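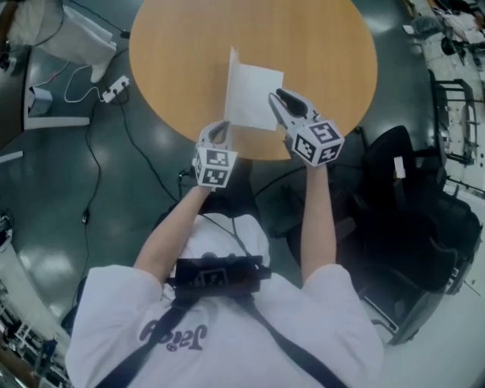 At the round table.

May 11, 2020

Rotation model, second pass on the December matches.

Picked up where Stuart left the substitutions file. Bandgate still have no date for a restart, so the plan stands: get the old matches clean, then use them to guess how thin the squad gets if the games are packed together when they come back.

First job was the minutes. The club sheet and the league sheet disagree in the Gamero match. Club has the left back going off in minute 77, league has her playing to the end. Watched the recording. She goes down on the far touchline, the fourth official holds up the board, and then the sub is waved back and she carries on. So the league sheet is right and the club sheet was filled in from the board. Changed it in our copy, left a note in the remarks column. I have not touched the original.

Worth checking the other matches for the same thing. Vesna says the club sheet was always filled in from the bench that month and the bench sits low, so the far side is hard to see.

Second job, the friendly against Beser. Question is still whether to count it. It was played with rolling substitutions and two players went off and came back on, which our format can't hold. Options:

Leave it out. Easy, but it then looks like everyone had a full rest between league games, and that is wrong for the younger players, who did most of the running in it.

Put it in at full weight. Wrong the other way. The keeper told Yamila she barely broke a sweat.

Put it in at half weight. This is what I ran. No good basis for half, it is a placeholder. Amber may be able to give us something better from the heart rate belts if the battery log survived.

For the players who came back on I added up both spells and entered them as one. The order of the spells is lost. I don't think it matters for load but it will matter if we ever look at late goals.

Ran the simulation with the friendly out and then with it in at half. 2,000 runs each. With it out, the coach almost always has a full bench for the last match before the winter break. With it in, the center backs become the problem. There are 4 of them on the list, but one was registered late and one spent the month coming back from an ankle, so in a lot of runs the model ends up moving a midfielder into defense. That did happen in the Kulkarni match, so it is at least doing something like what the coach did.

The forwards come out too fresh. I think this is the rest rule. At the moment a player recovers the same amount per day whether or not there was travel. Panagiotis had a travel term in the first version and took it out when it made the numbers jump. I would like it back in, smaller. Will ask him what values he tried before I start guessing.

Bug found along the way: the script read an empty substitution cell as minute zero, so an unused sub was being treated as coming on at kickoff. Only hit the matches where Stuart left the cell blank instead of typing a dash. Fixed in the reader. All the runs from before today should be thrown out - I moved them to the old folder and did not delete them. Stuart, please keep typing the dash anyway.

Yellow cards: not started. Yamila wants suspensions in before anyone outside sees a chart, and I agree, but the league changed how it lists them partway through the season and I need a clear afternoon for it.

Call with Vesna after lunch. She does not want the output as percentages. The coaching staff read a percentage as a promise. She suggested a plain list per match: who is likely rested, who is doubtful, who should sit. I can do that from what we have, the cutoffs just need setting. She will mark up one December match by hand, without seeing ours, and we compare.

To do
Check remaining club sheets against the recordings, far side changes first
Ask Panagiotis for the old travel values
Ask Amber about the belts from the Beser friendly
Rerun with the fixed reader and the friendly at full weight, so we have all the cases
Cards
Draft list layout to Vesna

Runs saved under today's date in the shared folder, settings file next to them. The seed is written in the settings file this time.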